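PRESSEMITTEILUNG

Erst simulieren, dann greifen: Clametti veröffentlicht Leitfaden für zweiarmige Roboter in Wohnräumen

Offene Fassung steht ab November bereit – Rückmeldungen aus der Praxis ausdrücklich erwünscht

Cimdale. Wann darf ein Roboter einen Schrank öffnen, in dem Gläser stehen? Wie weit muss ein Arm zurückgezogen sein, bevor sich der andere bewegt? Und wer schreibt eigentlich auf, was beim letzten Versuch schiefgegangen ist? Auf solche Fragen gibt der neue Leitfaden »Quezada« Antworten, den Clametti heute vorstellt. Er umfasst 13 Kapitel und richtet sich an Entwicklungsteams, Prüfstellen und Hochschulgruppen, die Roboter mit zwei Armen auf Aufgaben in Küche und Wohnraum vorbereiten.

Wir freuen uns riesig, dass es so weit ist! 18 Monate lang haben wir Protokolle gesichtet, Begriffe sortiert und über Formulierungen gestritten (allein die Frage, ab wann eine Tür als »offen« gilt, hat mehrere Sitzungen gefüllt). Herausgekommen ist ein Text, mit dem man am Arbeitsplatz tatsächlich etwas anfangen kann.

Der Leitfaden ersetzt weder geltende Normen noch die gesetzlich vorgeschriebene Risikobeurteilung. Er setzt davor an, bei der täglichen Arbeit: beim Aufbau einer Szene, beim Festlegen der Grenzen, beim Protokollieren und bei der Freigabe für den nächsten Schritt.

Die Simulation bekommt eigene Regeln

Den größten Raum nimmt die simulierte Umgebung ein. Bislang hat fast jedes Team seine virtuellen Küchen und Zimmer nach eigenem Geschmack gebaut, und Ergebnisse ließen sich kaum vergleichen. »Quezada« verlangt deshalb zu jeder Szene ein kurzes Szenenblatt. Darin stehen die Maße der Möbel, die Drehachsen und Öffnungswinkel der Türen, die Ausgangshaltung beider Arme und die Lage aller losen Gegenstände. Auch der Kamerawinkel wird festgehalten, denn ein stark geneigter Blick stellt andere Anforderungen an die Bildauswertung als ein gerader.

Grundlage waren nahezu 600 Durchläufe in unserer Testumgebung Futa. Sie wurden einheitlich protokolliert, auch die misslungenen. Gerade aus denen haben wir viel gelernt, und wir möchten alle Teams ermutigen, Fehlversuche nicht zu löschen. Ein abgebrochener Lauf mit sauberem Protokoll ist nach dem Leitfaden ein vollwertiges Ergebnis.

Was sich in der Praxis ändert

Für die Arbeit mit zwei Armen führt der Leitfaden getrennte Arbeitsräume ein. Jeder Arm erhält einen eigenen Bereich, und wo sich beide überschneiden, hat immer nur einer Vorrang. Offene Schranktüren gelten dabei als Hindernis, auch wenn der Roboter sie selbst geöffnet hat. Klingt selbstverständlich, fehlte aber in vielen der Aufgabenbeschreibungen, die wir durchgesehen haben.

Neu ist auch die Freigabe durch 2 Personen. Bevor eine Aufgabe aus der Simulation auf das reale Gerät übertragen wird, prüfen beide unabhängig voneinander Szenenblatt, Kraftgrenzen und Abbruchbedingungen. Am realen Gerät beginnt jede Aufgabe mit verringerter Geschwindigkeit und ohne zerbrechliche Gegenstände. Der Not-Halt wird vor jeder Versuchsreihe ausgelöst und der Test im Protokoll vermerkt.

Wird später etwas an der Szene geändert, und sei es nur die Höhe einer Arbeitsplatte, erlischt die Freigabe. Das macht Arbeit, keine Frage. In unseren eigenen Projekten hat sich der Ablauf aber schnell eingespielt, und die Diskussionen vor dem ersten echten Griff sind deutlich kürzer geworden.

Mitmachen und kommentieren

Die offene Fassung kann ab November kostenfrei bei Clametti angefordert werden. Beigelegt sind ein leeres Szenenblatt, ein Musterprotokoll und eine Begriffsliste. Anmerkungen nehmen wir gern entgegen, am liebsten mit Kapitelnummer und einem konkreten Gegenvorschlag. Besonders gespannt sind wir auf Erfahrungen mit Schubladen, Klapptüren und weichen Gegenständen, die in der ersten Ausgabe noch recht knapp behandelt werden.

Bildmaterial

Das folgende Bild darf im Zusammenhang mit dieser Mitteilung honorarfrei verwendet werden.

Simulierter Raum mit zweiarmigem Roboter vor einem weißen Schrank mit geöffneten Türen.
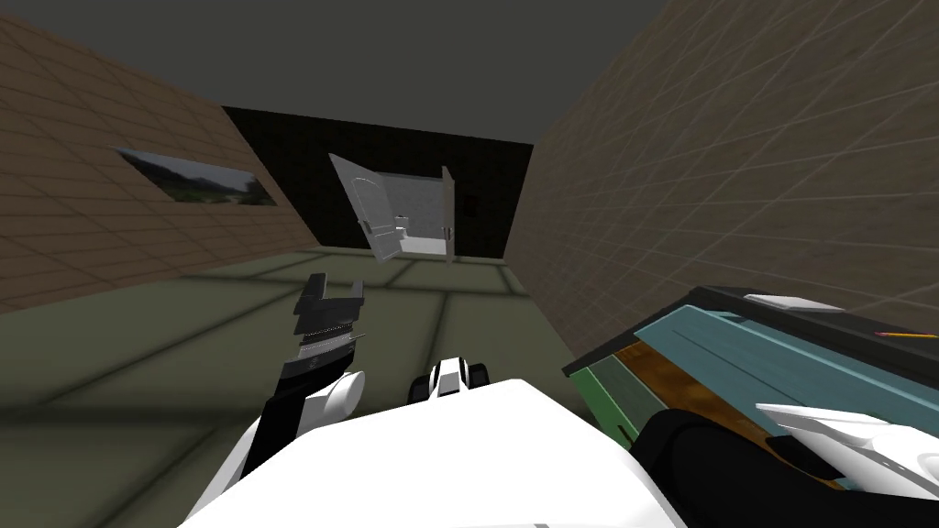

Pressekontakt

Clametti, Pressestelle, Cimdale
Stichwort: Leitfaden Quezada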